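Ticket 697: Utility room humidity sensor reads low
Product: Virnton hub with Filtodum sensor
Opened by: Gisela Engelhardt
Status: Reopened

The app says the utility room sits at 38 percent humidity all day. I don't believe it. The window fogs up every evening and the paint behind the door is peeling. Your first answer was to restart the hub. I did, and the number stayed exactly where it was. The sensor is on the wall by the sock hanger, at head height.

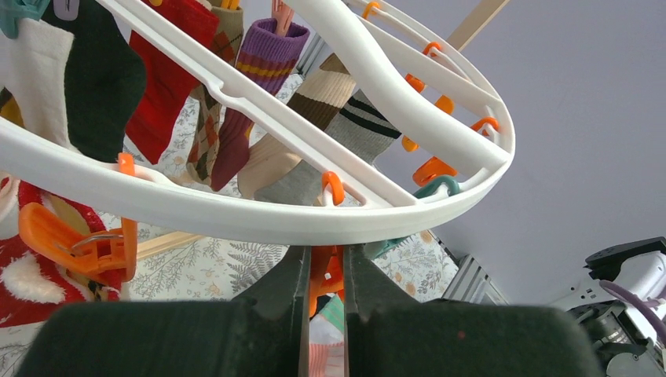 Joonas Kiiskinen: A restart won't touch this, agreed. Is the reading stuck, or does it just move slowly? Please set the reporting interval to 300 seconds, leave it overnight and send the log.

Log attached. It never moves by more than a point, even with laundry up and the door shut. I also bought a cheap dial gauge, which says 61. I'm not claiming the dial is right, but both can't be.

Steps tried since then:

1. New battery. The app went from 20 percent to full. Humidity unchanged.

2. Moved the sensor to the other side of the hanger, well away from the outside wall. Left it there until 7 a.m. Unchanged. 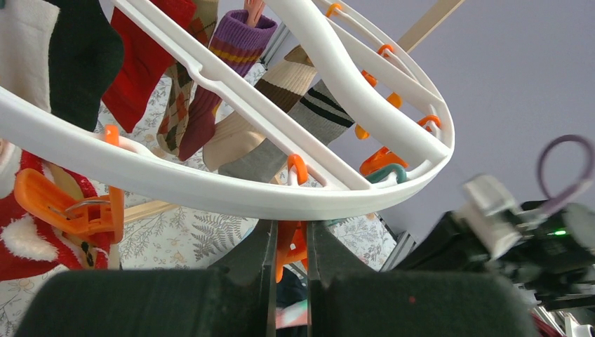
3. Removed the sensor from the app and paired it again. It showed 59 for nearly an hour, then dropped back to 38.

4. Checked the calibration page. There is an offset of minus 21 that I never entered. Set it to zero, and it came back after the next sync.

Joonas Kiiskinen: Step 4 looks like an old profile stored on the account. I've cleared it from our side. Please sync once more.

Synced at 6 p.m. Reads 60. I was told in June that the last fix was permanent too, so leave this open for 5 days.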